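October 7, 2022

Woltcombe, evening, rain since lunch

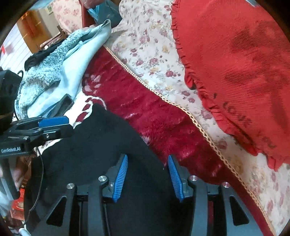

Rathore wrote back at last, and the answer is that my form of February was never lost, it was only waiting in the wrong office. I must send it again with the second page signed, and then the allotment on the Valau side can be put in my name. Plot 57. I have read the letter three times to be sure that I understood "subject to" in the correct way. In my language we have one word for this and it is much more friendly.

So I went there after work to look at the plot again, although it was already getting dark. The previous tenant left the rhubarb, a water butt with no lid and a long row of leeks which I am apparently allowed to eat. The soil is heavier than I am used to. At home, in Dolent, my grandmother's garden was almost sand, and we carried water to it every evening in summer. Here I think the water will come by itself and my work will be to make it go away.

I paced the plot from the path to the hedge and then bought nothing, which I am proud of. The seed catalogue has 196 pages and I had put a small cross beside so many things that it would need a farm. Tonight I made a second, stricter list: broad beans, garlic, onions, one kind of potato. Garlic must go in this month or early next. I should ask whether one can plant it before the form is returned. Probably one can, but I do not like to begin with a mistake.

The rent is 57 pounds for the year, the same as the number of the plot, and my mother considers this lucky. On the telephone she asked if there is a place to sit. There is not. She said then it is not a garden yet, and that I must put a bench before I put a bean. We talked a long time about where the bench should stand, and she decided for the hedge side, for the morning sun, without ever having seen it.

My boots are drying on newspaper by the door. The leeks I pulled (only two) went into a soup with potatoes, and it was good, a little too much pepper. Tomorrow: sign page two, buy a large envelope, find out the price of a lid for the water butt.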